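**Ticket 2901 — Stellero mail import drops attachments on long subject lines**

Opened by: Helge Björklund
Product: Stellero desktop, Mota connector
Status: Resolved, workaround in place
Date: January 2019

**Reported problem**

Moved the office mail archive from the old Alipour server to Stellero using the Mota connector. The archive is over 3,000 messages. The import finished with no errors on screen, but 86 messages came across with the body text and no attachments. The paper clip icon shows in the message list. Opening the message gives a blank attachment bar.

Expected: attachments open as they did in the old program.

**First checks**

- Restarted Stellero. No change.
- Rebuilt the search index, which ran over lunch. No change.
- Opened the same messages on the Alipour server. Attachments are there and open normally, so the originals are fine.
- Checked free space on the laptop. Plenty.
- Turned off the virus scanner and re-imported one folder. Same messages affected.

**Log from the connector**

Set logging to verbose and ran the import again on the "Suppliers" folder only. Each bad message has the same pair of lines:

```
WARN part name truncated
WARN part skipped, no target path
```

No line like that for the good messages. The warnings don't show up at the normal logging level, and I think the connector should at least put a count on the last screen.

**Narrowing it down**

Sorted the bad messages by sender, then by size, then by age. Nothing in common. Sorted by subject and it was plain enough — all of them have very long subjects, mostly replies to replies where the colour codes and order numbers were pasted into the subject line.

The connector builds a temporary folder name from the subject, then adds the attachment name to the end. On this laptop the profile sits several folders deep already, so the full path goes past what Windows will accept. Short subjects get through, long ones don't.

Tested with a copy of one bad message. Cut the subject down to one word, imported it, attachment opened. Put the long subject back, imported it again, attachment gone.

**Workaround**

1. Close Stellero and make sure the connector isn't running in the tray.
2. Make a folder at the top of the drive. I used `C:\m`.
3. In the connector settings, change Working Folder to the new one.
4. Delete the affected messages from Stellero only. Leave the server copies alone.
5. Run the import again with Skip Existing ticked.
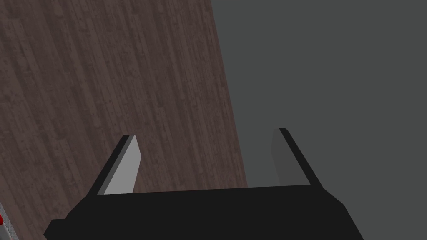
After step 5, 73 of the 86 came across properly. The other 13 still failed with the same warnings. Those have long attachment names as well as long subjects, so the short folder wasn't enough. I saved those attachments by hand from the server, gave them shorter names and put them in the shared drive under Suppliers.

**Reply from Nenetti support**

They confirmed the path length problem in the connector and said a later build will use a message number for the temporary folder instead of the subject. No release date given. They asked for the verbose log, which I sent with the addresses taken out.

**Still to do**

- Keep the Alipour server switched on until the new build has been tested. The lease runs to August.
- Set Working Folder to `C:\m` on the front desk computer before its import is run.
- Put logging back to normal — the verbose file gets big quickly.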